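Ticket 1704: Accounts workstation shuts down and restarts during month-end export
Status: Closed
Raised by: Thodoris Galanis, Pereyra office
Product: Korkent Ledger, desktop client
Opened: Wednesday, March 12, 2025

Reported problem
The workstation restarts without warning when the month-end export is run. The screen goes black, then the start-up logo appears. There is no error message. The February export had to be finished on a colleague's laptop. Ordinary work such as email and data entry is not affected.

First checks
Event log shows an unexpected power loss each time and nothing else useful. Disk check clean. Memory test left running overnight, no errors. Korkent Ledger reinstalled, same result. The export stops at a different record on each attempt, once at 217 and once at 1,568, so a damaged record is unlikely.

Update 1
Asked user to move the plug from the extension lead to the wall socket. No change. Swapped the mains cable. No change.

Update 2
Ran the Laltov monitoring tool during an export. Processor temperature climbs quickly after the export starts and the machine goes off near the limit. Fan speed reads normal. Cooler is the original Boltura part, fitted when the machine was bought.

Update 3
Cooler removed. Old paste was dry and had cracked on one side. Cleaned both surfaces, new paste applied, cooler refitted and screws tightened in a cross pattern. Export run three times in a row with no restart. Temperature levels off 18 degrees lower than before.

Update 4
User confirms a full export completed at their own desk. Asked them to keep the vents clear of the wall and to report any further restarts on this ticket.

Open towers on their sides, processor sockets empty:

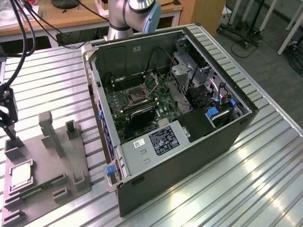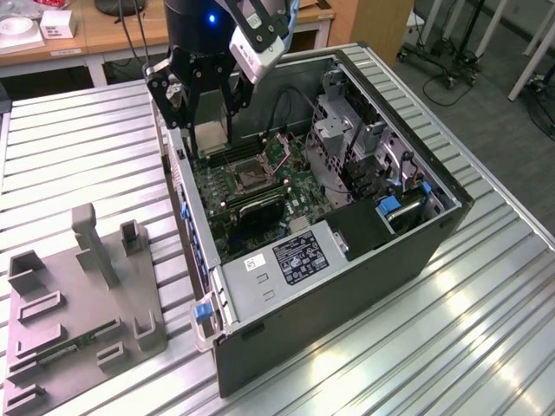 Could the restarts have damaged the ledger files?
The export only reads from the ledger, so the records themselves should be fine. Delete any part-finished export files and run the export again from the start.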